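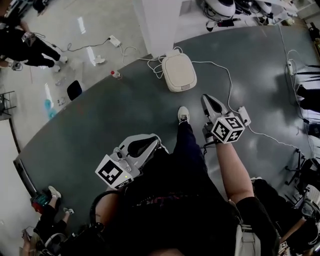 Section 3. Floor mat, power and cables

Right, on to the floor! If you've come straight from Section 2 the room is swept and the shelving is standing up, so you can get going. I'm assuming bare concrete, like we have at Landville, with sockets along the walls and at least one pillar exactly where you'd like your mat to go. If your room is carpeted, skip to step 4 and pretend I never mentioned unrolling anything.

You'll want:

the big floor mat (ours is a Stemau, dark, no pattern)
2 power strips
cable ties, the reusable kind
floor tape
a marker and some white labels
a small box for odds and ends

Laying the mat

1. Unroll the mat with the good side down and leave it overnight. I know, I know. I tried skipping this the first time and spent the whole next day stepping over a curled corner.

2. Flip it over and line up the long edge with the wall. Don't use the pillar as your guide (ours isn't quite parallel to anything, and I found that out after taping).

3. Walk the whole thing in the shoes you'll be working in. If you feel a ridge, lift the nearest edge, shuffle it along a little and walk it again.

Note: don't tape anything yet. You'll be lifting that edge at least once more.

Running the power

4. Put one strip at the side edge of the mat and the other out on the bare floor past the far end. I went back and forth on this and I like having them split up, so that one side feeds whatever sits on the mat and the other takes care of everything beyond it.

5. Run the wall cords up the outside edges of the room. It uses more cord than cutting straight across, but you'll be glad of it the first time you carry something big through.

6. Set your flat floor unit down where you want it before you plug it in. Turn it so its cable leaves on the strip side. Leave one loose loop near the plug end, enough to move the unit a foot or so without pulling.

7. Coil whatever cable is left behind the unit, toward the far edge of the mat. Big lazy coils, please! Tight little bundles tied with a knot are a pain to undo.

8. Switch on one strip at a time and check each thing you've plugged in before you add the next.

CAUTION: Never plug one power strip into another. If you run short of outlets, get a longer cord or move something. Add up the load from the labels on your chargers and stay under what's printed on the strip. The little sheet I keep for our room adds up to 309 watts with everything on, and that's for our stuff, so please do your own sum.

CAUTION: Keep drinks off the mat and away from the strips. Bottles go on the shelf with the lid screwed down. That includes cleaning bottles, and yes, it includes mine.

Clearing the floor

9. Now stand in the middle of the mat and look down, then out. Anything on the concrete that isn't plugged in and isn't holding something up should leave: bottles, bits of crumpled wrapping, the thing you put down for a second. Bags too. If you've got a shoulder bag on, take it off and hang it up before you start bending over cables, or the strap will find one.

10. Tape down any cable that crosses a walkway. On the mat itself I leave them untaped, because the tape lifts the surface when you peel it.
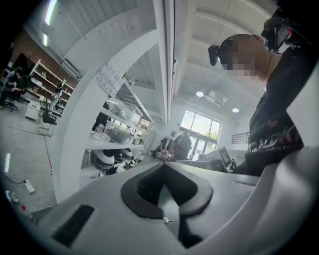 Loading the shelves

The Dawber unit goes together with no tools (see Section 2), and how you fill it is mostly up to you, but I've rearranged ours 3 times now and this is the order I've settled on.

Clear containers go on an upper level, where you can see what's in them without pulling them down. Small cardboard boxes can go right beside them. I keep larger see-through bins lower, on the middle level, with anything soft or awkward tucked in next to them. Wrapped items can stay wrapped until you need them, but get rid of the wrapping once it's off, or it just sits in front of everything and you can't slide a bin out.

For notes, write them by hand, big, in whatever language your people read fastest, and stick them up somewhere you can read them standing. I used to print ours and they were always out of date.

Note: if your shelf posts lean once the unit is loaded, unload it fully before you fix them. Ryan Entwistle over at the Troslow room tried nudging a full one and was picking up small parts for nearly 10 minutes.

Before you move on to Section 4, switch both strips off, tuck the loose plugs up off the walkway and give the mat a quick sweep.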